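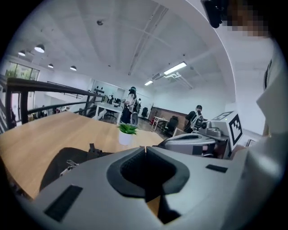 gumum41
I've gone off teaching by remote control. With the hand-held gripper I do a job the way I'd normally do it, and my wrist just knows! We've got the little potted plant on the wooden table and I've been practising slow reaches towards it, 50 so far. Anyone else switched?

Merkum
Not me. Remote all the way. You feel what the arm can't reach, and by hand you'll happily show it things it could never copy.

gumum41
Fair, but I got 300 goes done in December by hand. Remote I'd have managed a fraction (and a sore neck).

fivedis
300 sloppy ones, though? I binned half of mine.

Merkum
Same here. Slow down at the grasp, whichever you use.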